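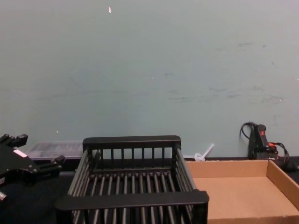
Page last changed: November, 4:08 p.m.

Equipment Planning Group, Jutside Workshop
Minutes of the November meeting

Present: bench staff, purchasing, facilities, and one representative from the Flirville office by phone. The meeting opened at 2:00 p.m. Minutes of the previous meeting were accepted with one correction: the spare parts order was placed under the maintenance budget and should not have been listed under new equipment.

1. Grippers

Purchasing has a quote from Gatchalian for replacement fingers and one complete spare gripper. The quote holds for 7 weeks. Bench staff want the spare gripper first. When a gripper goes out for service, the two-arm work stops until it comes back, and the single-arm tasks don't fill the time. The fingers can wait for the next order.

Flirville asked if the spare could be shared between the two sites. Bench staff were against it, as shipping takes up most of the week it would be needed. Flirville will budget for its own.

Agreed: order one spare gripper now. Fingers go on the list for spring.

2. Work surface and test items

The dish rack work will go on through the winter. Items on the bench at present are the black rack, the cardboard box, and the plastic case, with packing tape as one of the objects for placing. Bench staff asked for a small standing allowance for household items so that each rack or box doesn't need its own purchase request. Purchasing has no objection as long as receipts come in by the end of each month. 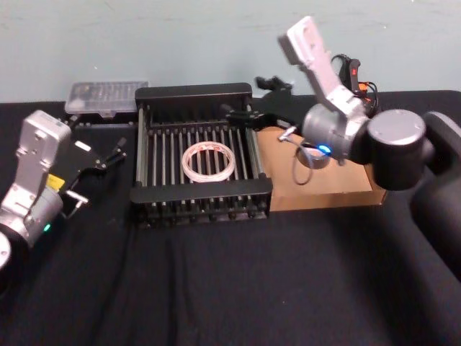
Bench with both arms, roll of tape in the rack.

There was some discussion of the black tablecloth. It wrinkles, and one member would like a fitted cover or a fixed mat. Another pointed out that a change of surface in the middle of a series makes the earlier runs harder to compare. The cloth stays until the current series is finished. Facilities will get a price for a mat in the meantime.

Agreed: allowance approved, to be reviewed after 4 months.

3. Cables

A cable hangs in a loop over the cardboard box on the right side of the bench. Bench staff would like clips or a sleeve to keep cable runs close to the arms. Wemer sells a sleeve kit in a size that should fit, and purchasing will ask for a sample before ordering more. The wiring behind the arm was raised too and will be looked at during the same job.

Agreed: sample kit from Wemer.

4. Wall

The wall behind the bench is scuffed and has small chips. Facilities offered to repaint over the holiday shutdown. Bench staff asked that the color be matched to the present one. Paint and labor come out of the building budget and do not affect this group's figures.

5. Budget for next year

The draft was gone through line by line. Service contracts went up. Travel to Flirville was cut to 2 trips. The line for a third arm was left in but marked as not funded; it will be brought back when the floor plan for the back half of the room is settled. Purchasing asked for a written case for the arm, including power and floor loading, before the next round. Bench staff will write it.

The rest of the draft was accepted.

6. Other business

The key for the parts cabinet is missing again. Facilities will have a copy cut.

Actions
Purchasing: gripper order, Wemer sample.
Facilities: mat price, paint match, cabinet key.
Bench staff: written case for third arm, list of household items wanted.

The meeting closed at 3:20 p.m. The date of the next meeting will be sent by email.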